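Ticket 1746: Bedroom radiator stays lukewarm after valve replacement
Status: closed
Opened by: Francine Beaudoin
Assigned to: Tomomi Takagi, Jernden heating support

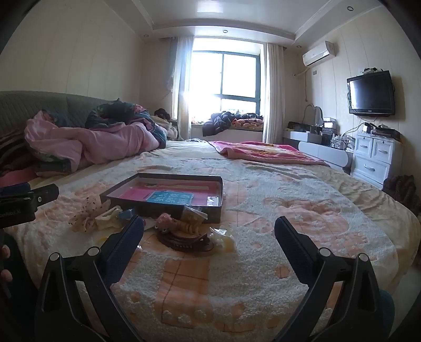

Initial report (Francine Beaudoin)
The radiator in the back bedroom gets warm along the top and stays cold at the bottom. All other radiators on the same floor heat evenly. The thermostatic valve was replaced in August by Gerardo Costa and the heating had not been switched on between then and now. The boiler is a Westska combi unit. Pressure at the gauge is normal and does not drop overnight. I have bled the radiator twice. No air came out either time, only water.

Reply 1 (Tomomi Takagi)
Cold at the bottom with a warm top usually means sludge or poor flow, and bleeding will not change it. Before we look at sludge, please check the following.
Take the thermostatic head off and see whether the pin moves freely. It should go down under thumb pressure and spring back.
Check the lockshield valve at the other end. Note how many turns it takes to close fully, then return it to where it was.
Turn off every other radiator on the floor and run the heating for 20 minutes. Report what happens at the bottom of the panel.

Reply 2 (Francine Beaudoin)
Pin moves freely. The lockshield closed in a quarter turn, so it was nearly shut to begin with. With the other radiators off, the bottom became slightly warm at the lockshield end and no further. The flow pipe was too hot to hold, the return pipe was tepid.

Reply 3 (Tomomi Takagi)
A quarter turn is too little for a double panel of that length. The lockshield was probably closed for the valve change and not reset. Open it one full turn and leave the thermostatic head at maximum. Allow the system to settle for an hour with all radiators back on – testing with the others off hides a balancing fault.

Reply 4 (Francine Beaudoin)
Done. The lower half is now warm at both ends, but there is a cold patch in the middle, low down, a bit wider than my hand. The room reached 18 degrees by 9 pm, which it had not managed before. The radiator is rated at 2000 watts according to the label on the back.

Internal note (Ettore Benedetti)
Remaining cold patch is consistent with settled sludge. The property has no magnetic filter on the return. Gerardo confirms he closed the lockshield for the swap and cannot say what it was set to before. Please record lockshield position on the job sheet in future.

Reply 5 (Tomomi Takagi)
The flow fault is cleared. The patch is a separate matter and will need the radiator taken off and flushed outside with a hose. Close both valves first, count the turns on the lockshield and write the number down. Add inhibitor when refilling. If the water runs black for more than a few minutes, a filter on the boiler return is worth fitting.

Reply 6 (Francine Beaudoin)
Gerardo flushed it this morning. The water was dark brown at first, then clear. Inhibitor added, lockshield back at one turn. Heat is even across the whole panel. Please close.

Resolution
Lockshield left almost closed after valve replacement, with secondary sludge deposit. Rebalanced and flushed. Filter quoted separately.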